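Trotham Sorting Bench: progress report to the Buneslow fund
Reporting period: to the end of March
Prepared by Savvas Raptis

Work done

The grant covers the packing of small parts kits for evening walks and night events. Each kit has a divided plastic box, a card of instructions and a set of glow sticks. The target for the year is 200 kits, and 50 have now been packed and handed to Gudatska for delivery.

The main job this period was to settle on a box. We had been using cardboard trays from Chrysikopoulos, which went soft in storage. We have changed to a small clear box with thin dividers. It costs a little more, but the contents can be checked without picking it up. The bench now has a plain white board laid over the wooden table, and small items are easier to find on it.
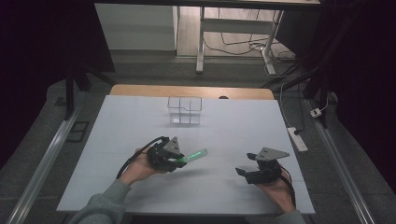 Clear compartment box on the white board, Trotham bench.

Glow sticks

Sticks are put in one at a time, lengthwise. Hưng Cao has rewritten the packing sheet to say so, after several kits came back with sticks lying across the dividers and the lid not closing. The old sheet should be thrown away wherever it turns up.

A lit stick is kept at the bench for trying out positions in the box. It is easier to follow against the white than an unlit one, and it does not go out with the kits. We opened 8 sticks for this during the period and have charged them to consumables.
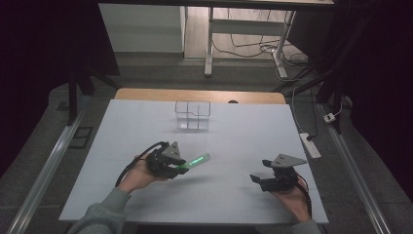 Dionysis Fragkou wrote back on the draft of this section that the compartments are still too short for the longer sticks, and that the next order ought to be for a box with one divider taken out. Christos Triantafyllou would prefer to keep the box and buy shorter sticks. We have asked the supplier for prices on both.

Spending

Boxes and sticks are within budget. Delivery is over, as Gudatska now charges for part loads. We plan to send kits in lots of 30 from now on.

Next period

Choose between the two boxes. Finish the second batch. Vangelis Kourkoulas will take over the stock list, which is behind by a month.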